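Skivine Long Board with Gear Knob

Item 246
Color: light gray-beige board, pale gray-green knob
From the Skivine play wall range, made by Sarantis
Sold by Barninport, online and at the Pedside shop

We've had the short Skivine boards for a while and people kept asking for a bigger one, so we're really happy to have the Long Board in stock at last. It's tall and narrow, with a single plastic knob near the top end, shaped like a gear with big rounded teeth and an open center. Kids go straight for it! The teeth are chunky enough for small fingers to get hold of, and the hole in the middle is great for poking a finger through or hanging a loop of cord on.

The Long Board works well on its own at the end of a hallway or next to a bookcase, anywhere you've got a skinny bit of wall that doesn't do much. It also goes nicely beside the short boards if you already have a few. The top end is square, so it sits straight when you stand it up to check the height.
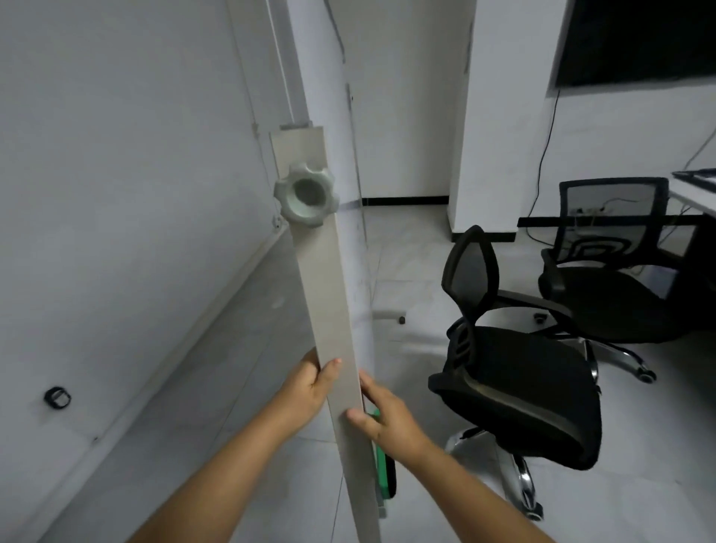

Do try it in a few spots before you fix it in place. Deepika Chacko, who runs our Pedside shop, moved hers three times and ended up with it a good bit lower than she first thought (her youngest is two and has strong views). Hold it up, let your child have a reach for the knob, and mark the wall with a pencil. One adult can put it up, though a second pair of hands is nice for the marking part.

The color is quieter than the photos on the old short board page, which were taken before Sarantis changed the finish. If you're matching an older set, ask us for a sample chip – we'll mail one for free.

In the box
Long Board with knob fitted
8 screws and 8 wall plugs
Paper marking guide
Spare knob cap

Care
Wipe with a soft damp cloth, then dry. Skip the scrub pads, they dull the face. An old toothbrush gets crumbs out from between the gear teeth.

Shipping
Long Boards go out in their own carton and take up to 10 working days. Please open it flat on the floor and keep the end pieces in case you need to send it back.

Schools and day cares
Manikandan Kaimal looks after group orders and is very happy to talk about layouts. He helped plan a whole corridor of these last year and still gets excited about it. Send him a rough sketch of your wall, even on the back of an envelope.

Stock note, 30th January: the first batch of 400 is here. The short boards in the new finish are due in February.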